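3.2. Textiles de cama y transmisión térmica en dormitorios

La resistencia térmica del conjunto de cama se trató en este estudio como una variable independiente de la envolvente del edificio. En las viviendas de la promoción Stoltilau se registró, para cada dormitorio, el número de capas textiles sobre el colchón, la fibra declarada en la etiqueta y el estado de extendido de cada pieza (lisa, arrugada o doblada). La figura 4 corresponde al último de estos tres campos.

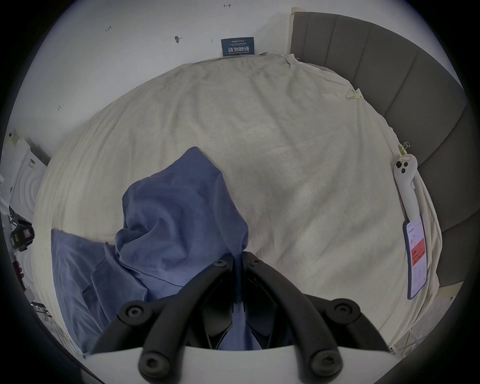
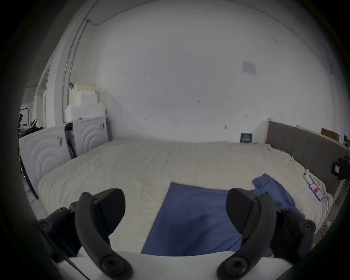
Figura 4. Textiles sobre la cama. Arriba, manta de color crema arrugada; abajo, paño azul extendido y, a su derecha, tela de un azul similar en pliegues.

¿Qué efecto tiene el estado de extendido de un textil sobre su resistencia térmica aparente?

El plegado irregular atrapa aire entre las caras del tejido y eleva la resistencia local, pero deja zonas contiguas con menor espesor, de modo que el valor medio de la superficie cubierta puede aumentar o disminuir según la fracción de área plegada. En las piezas de algodón de trama cerrada predominó el segundo efecto; en las mantas de pelo, el primero. Por este motivo los valores de catálogo, obtenidos con la probeta lisa, no se aplicaron directamente al cálculo.

La muestra quedó formada por 252 piezas procedentes de los bloques Jiditz y Kaplan. Se excluyeron los edredones con relleno de pluma, cuya recuperación tras la compresión depende del historial de lavado y no se podía reconstruir a partir del cuestionario. También se descartaron las fundas de colchón impermeables, que introducen una barrera de vapor y exigen un modelo de transferencia acoplada de calor y humedad.

Cada pieza se acondicionó durante 8 horas a temperatura y humedad constantes antes del ensayo. La medida se efectuó en placa caliente con anillo de guarda, primero con el textil liso y después con un plegado normalizado. El plegado se obtuvo dejando caer la pieza sobre la placa desde una altura fija, sin corrección manual posterior. Este procedimiento ofrece una repetibilidad inferior a la del ensayo liso, por lo que se realizaron dos repeticiones por pieza y se utilizó la media. Cuando la diferencia entre ambas superó el umbral de aceptación, la pieza volvió a la cámara y se repitió la serie completa.

Los datos se procesaron con la hoja de cálculo Dralline, que incorpora la corrección por pérdidas laterales. La masa superficial se determinó por pesada tras el acondicionamiento. El espesor se midió bajo presión ligera en el centro y en las esquinas; en los tejidos con relieve, la lectura central fue sistemáticamente mayor y se adoptó la media ponderada por área.

El ajuste lineal entre espesor y resistencia fue satisfactorio en el estado liso para todas las fibras. En el estado plegado la relación se debilita, sobre todo en las piezas de menor masa superficial, donde la geometría del pliegue pesa más que el propio material. La fibra declarada no mejoró el ajuste una vez incluido el espesor. En las mezclas de algodón y poliéster se observó además una dispersión mayor entre repeticiones, atribuible a la rigidez a flexión, que no se midió.

Los coeficientes obtenidos se emplean en el apartado 3.3 como condición de contorno superior del modelo nocturno.

Contacto: secretaría de redacción | © Todos los derechos reservados | Volver arriba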